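August 3, 2019
By Seon-mi Lim

Plornard PA-64 portable loudhailer system for marches and vigils

The PA-64 is a battery-powered public address set for outdoor rallies, marches and standing vigils. It consists of a horn speaker, a shoulder strap, a wired microphone and a charger. Rated range in open air is 189 metres with the volume at maximum.

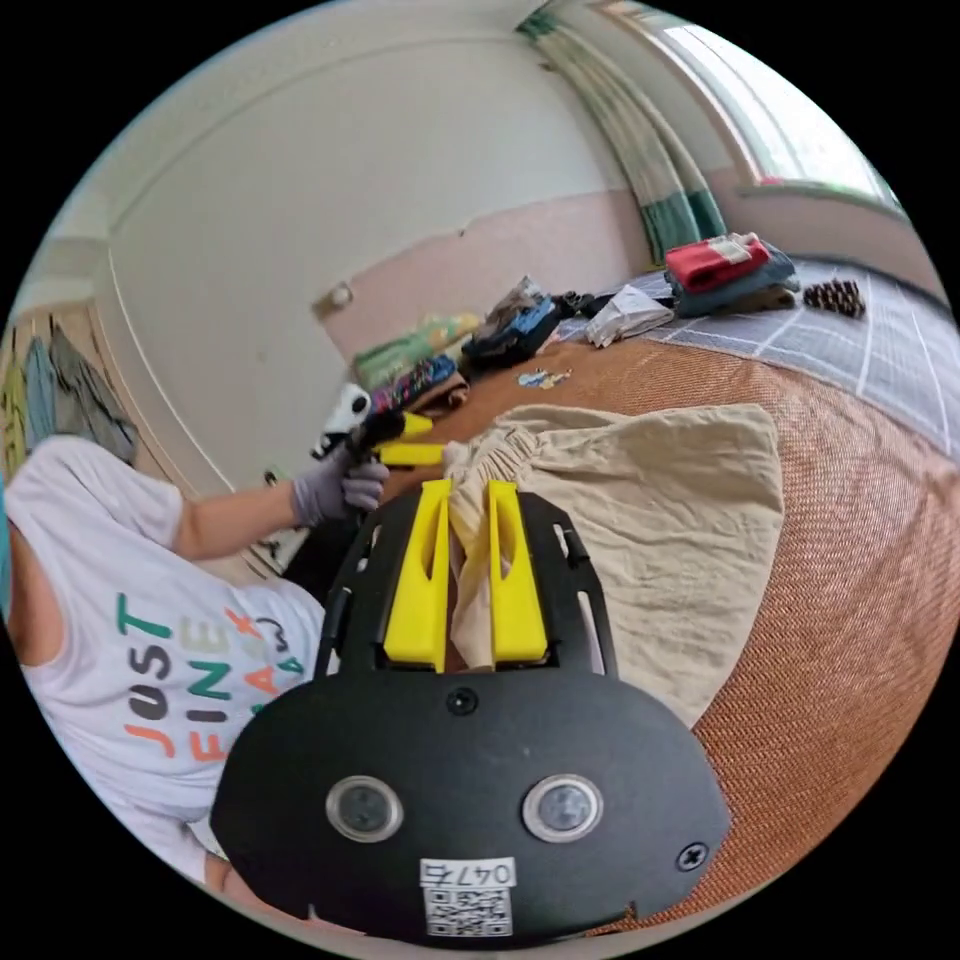 POWER AND RUNNING TIME

The sealed battery gives 10 hours of speech at medium volume. Siren mode drains it faster and can be locked off with the rear switch — many permits forbid sirens.

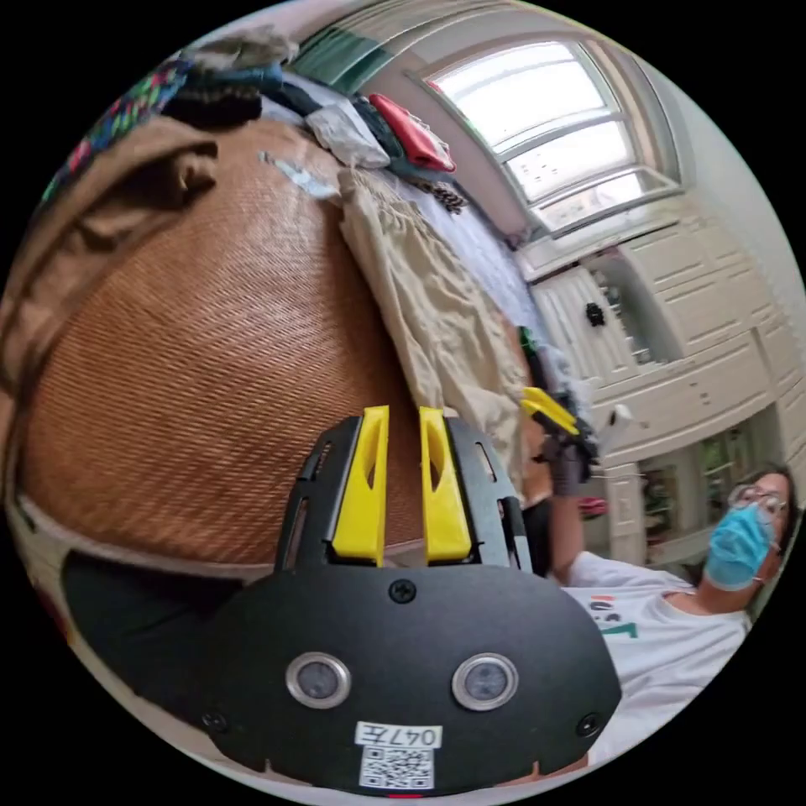
Woven mat with patterned cloth along its border.

Two sets may be linked by cable for longer processions. The Akham cable is sold separately and carries sound only, so each set needs its own charged battery.
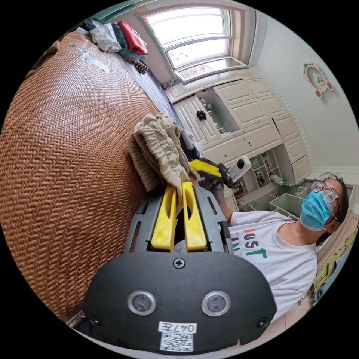

Can the set be used in rain?
Light rain is acceptable if the microphone socket cover is closed. Do not charge the unit until the casing is dry.

Replacement batteries have been stocked since May. Sivaprasad Subramaniam handles hire orders and repairs.

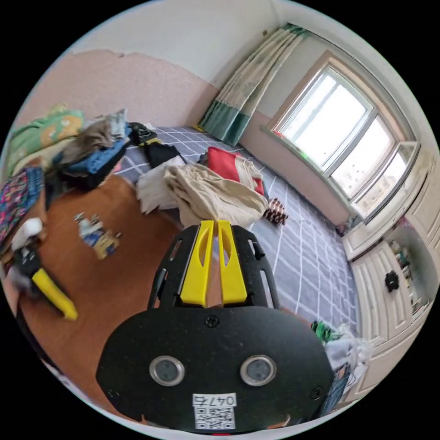

What size of crowd is one set suitable for?
One set serves a standing crowd of roughly 2000 in an open square. Narrow streets with heavy traffic need a second set.

Plornard, Mercado branch — contact the hire desk | © 2019 Plornard | Back to top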